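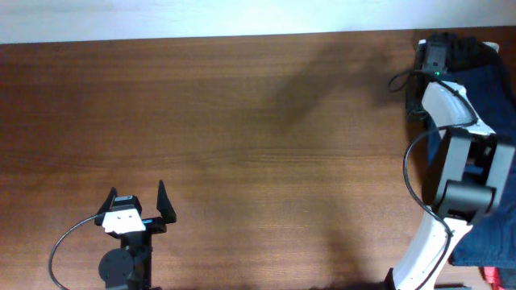 Bruscombe House Study Collection
Tables and Work Surfaces: Gallery

The Study Collection at Bruscombe House holds furniture made for daily use in schools, workshops and reading rooms. The present gallery is devoted to wooden tabletops and to the grain of the timber. It was prepared by Farah Ngau, Keeper of Furniture, with notes by Ridwan Sopacua of the conservation department.

Brown wooden tabletop, Gallery 8. The grain runs for the most part horizontally, in thin streaks of darker and lighter tone. A stronger band of dark lines crosses the middle of the surface.

Notes on the collection

The earliest table in the collection entered the house in 1848 and remained in the library until the east wing was refitted. The furniture register now lists 785 items, of which 20 are on display at any time. Tables are rotated each June.

Surfaces are dusted with a dry cotton cloth, following the direction of the grain. Wax is applied only after written approval from the conservation department. Visitors are asked not to place bags, cups or writing materials on any table in the public rooms.

Access and reproduction

Tables held in the Grumer Store may be examined by appointment. Requests should state the register number, the purpose of the visit and any equipment to be brought into the store. Applications to reproduce photographs should be addressed to the Collections Office, Bruscombe House.

Related galleries: Chairs and Benches; Library Fittings; The Yensuk Bequest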